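Ferienhaus in Gretberg: Kaution und Endreinigung, was ist normal?

Guten Tag an alle, ich habe eine Frage zu einer Buchung und hoffe, dass jemand Erfahrung damit hat.
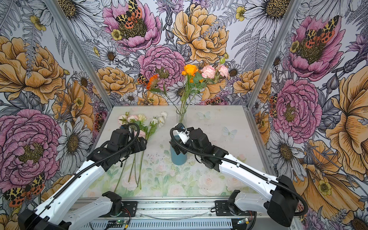 Wir haben für Februar ein Ferienhaus in Gretberg gemietet, sieben Nächte, zwei Erwachsene und zwei Kinder. Im Inserat stand der Preis »inklusive aller Nebenkosten«. Gestern habe ich vom Vermieter den Mietvertrag bekommen, und dort steht zusätzlich eine Endreinigung von 127 Euro, zahlbar bei Ankunft und nur in bar. Auch eine Kaution wird verlangt, aber es steht nicht geschrieben, bis wann man sie zurückbekommt.

Ich habe den Vertrag noch nicht unterschrieben, aber die Anzahlung von 30 Prozent ist schon überwiesen. Das Haus gefällt uns sehr, es hat einen Kachelofen und eine große Terrasse zum See, deshalb möchte ich mit dem Vermieter keinen Streit anfangen. Muss ich die Reinigung bezahlen? Und wie schreibe ich das höflich? Ich entschuldige mich für eventuelle Fehler, Deutsch ist nicht meine Muttersprache.

Tihomir Hodžić

Seeschwalbe

Bei uns war das immer extra. Einfach zahlen und Urlaub genießen, wegen so einem Betrag würde ich mir den Stress nicht machen.

M. Lynch

Guten Tag Herr Hodžić, ich vermiete selbst eine kleine Wohnung in Stiltasville und schreibe auch nicht in meiner Muttersprache, also keine Sorge.

Zuerst würde ich das Inserat speichern, am besten als PDF mit dem Datum, und auch die Buchungsbestätigung. Wenn in beiden »inklusive aller Nebenkosten« steht, dann haben Sie ein gutes Argument. Eine Reinigung, die jeder Gast bezahlen muss, gehört nach meinem Verständnis in den Gesamtpreis. Ich bin aber keine Juristin, die Verbraucherzentrale kann Ihnen das genauer sagen.

Dem Vermieter würde ich ungefähr so schreiben: »Wir freuen uns auf den Aufenthalt. Im Vertrag habe ich eine Endreinigung gefunden, die im Inserat nicht genannt war. Können Sie bitte den Vertrag anpassen?« Mehr braucht es am Anfang nicht. Oft ist es nur eine alte Vorlage – mir ist das auch schon passiert.

Zur Kaution: Lassen Sie die Frist in den Vertrag schreiben. Ich zahle nach der Abreise innerhalb von 4 Tagen zurück, andere Vermieter brauchen länger. Machen Sie bei der Ankunft Fotos von den Zimmern und vom Ofen, auch von kleinen Kratzern, und schicken Sie diese noch am selben Abend per E-Mail. Unterschreiben würde ich erst, wenn die Antwort da ist.

Hulon

Gilt die Kaution auch für den Bootssteg? Bei unserem Haus am See war das getrennt, da mussten wir noch mal extra was hinterlegen. Würde ich gleich mitfragen.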